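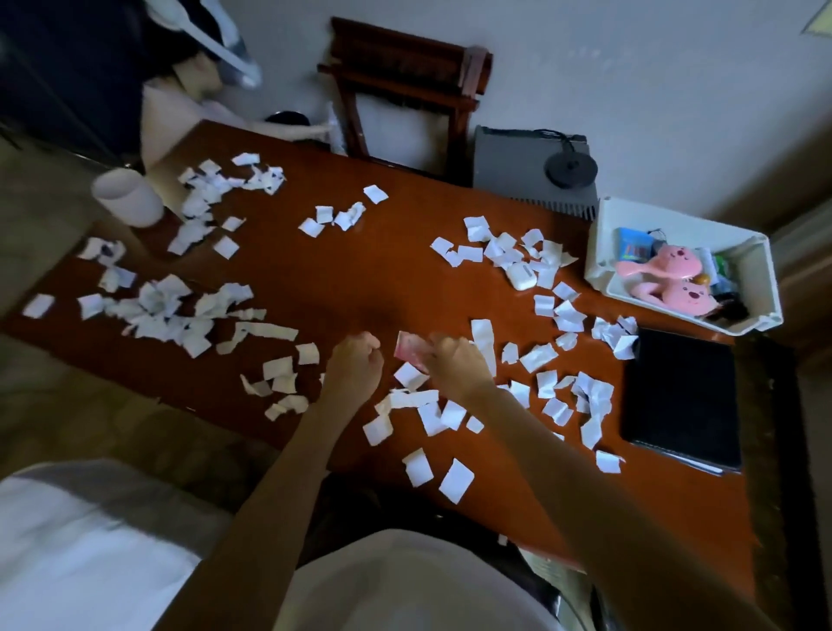

Maren Oldacre

Figure 3. Torn white paper and a folded red banknote on a wooden table.

4.2 Cash records and their disposal

Stallholders in the Drendmont market keep two kinds of paper. The first is the day sheet, a ruled page on which sales are entered by hand. The second is everything else: till slips, supplier notes, and the backs of envelopes used for sums. Day sheets were kept in 71 of the 99 stalls surveyed. Loose paper was rarely kept past the end of the week, and in most stalls it was torn up before it went in the trash (for torn paper of this general kind, see Figure 3).

Tearing was described as a matter of privacy. Sellers did not want neighbors to see what they had paid a supplier, and several said they had learned the habit from a parent. In the Kotian market, where stalls are farther apart and suppliers deliver before 6 a.m., whole slips were thrown away more often. We did not find a link between tearing and the type of goods sold.

The loss of loose paper matters for any estimate of income. Where a day sheet could be checked against the slips for the same day, the sheet was lower in 7 cases out of 80. The gap was usually a single sale, often one made while the stall was being packed up. Banknotes taken at that hour tended to go straight into a pocket - the cash box had already been locked - and the entry was left for later.

Stalls using the Trollel ledger, a bound book sold by the market office in Cesden, showed fewer gaps. Its pages are numbered, and sellers were reluctant to remove one. The ledger is also heavier and costs more than loose sheets, and some sellers stopped using it after January, when trade is slow.

Credit sales are left out of these figures. They were written on separate cards, which sellers held until the debt was paid, and are treated in Section 4.3.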